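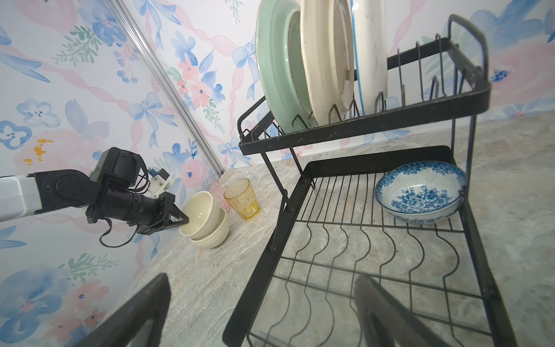 Gaketti (character)

Search this site Enter a title or character Go
February 19, 2018 - by the Animation Desk

Gaketti is a supporting character in the animated fantasy film The Ferry to Wullden, produced by Brukari, a small studio that had until then made mostly weather graphics and one much-disliked cereal commercial. A tall, stooped marsh spirit with a lantern where its face should be, Gaketti appears in four sequences, speaks in two of them, and is on the poster, the soundtrack sleeve and nearly all of the merchandise. The film's heroine is on the back of the soundtrack sleeve.

Role in the story

The film follows a girl who boards the wrong ferry and is carried to Wullden, a drowned town whose residents carry on with their business underwater and see no reason to discuss it. Gaketti collects the fares. Since the girl has no money, it accepts the memory of her street address, a bargain that seems minor until she tries to go home.

In the second half, Gaketti follows the heroine through the market district, always one canal behind her. Viewers generally take this for a chase. In the closing sequence it is revealed to be trying to give her change.

The lantern goes out once, in the flooded post office, and stays out for the rest of the scene. The film never says why. Fans have said why at considerable length.

Design and animation

Early sketches gave the spirit a heron's head, which test audiences found charming, and the studio wanted them to be uneasy. The head was replaced with a plain mask, then with a hole, and at last with the lantern, reportedly borrowed from a background painting after everyone noticed it was the best thing in the shot.

Gaketti was drawn by hand, while the canals around it were done on computers. The full character required 1,127 finished drawings, a modest number for a feature, and the economy shows. It rarely walks. It is usually found to have arrived. Critics praised this as a haunting use of stillness, and Brukari has had the good sense to agree with them.

The flicker of the lantern follows a pattern that repeats every 40 frames, except in the post office, where it slows before going dark. The robe has no outline below the knee. It is painted straight into the water, so that in several shots it is hard to say where the spirit stops and the canal starts. In one shot, near the fish stalls, this appears to be a mistake.

Voice and sound

The character has nine lines, six of them prices. Its voice was made by recording an actor through a length of drainpipe and then lowering the pitch. A cleaner version was prepared for the English dub and dropped when it made the spirit sound like a bank manager with a cold.

Its musical theme is three notes on a bass clarinet. The third note is left off until the final scene, where it plays over the change being handed back. The soundtrack album lists the piece as "Exact Fare."

Interpretations

The most common reading treats Gaketti as a figure of debt: it takes something small, it keeps a record, and it turns up. A second school sees it as a comment on grief, pointing to the lantern and the drowned town. A third holds that it is the heroine's grandfather, on the evidence of a hat seen in the opening scene. The hat is also worn by two other men in that scene and by a dog.

The studio's only statement on the matter came in the printed program, which described Gaketti as "a ferry employee."

Reception and merchandise

The film opened in 30 theaters and did poorly in most of them. Its reputation grew through late-night television, where it was often shown with the ending trimmed to make room for commercials. A generation of viewers therefore grew up believing that the spirit catches the girl and that this is the moral.

The distributor, Abbasi, released a limited resin statue with a working lantern. The edition was announced as 1,169 pieces, each numbered on the base, and collectors have since documented two different pieces bearing the number 12. A plush version followed. It has a face, and is not well regarded.

A planned spin-off series, Gaketti and Friends, was abandoned after the pilot script, the writers having been unable to come up with the friends.

See also
The Ferry to Wullden
Brukari filmography
Lantern spirits in animation

Page last updated in April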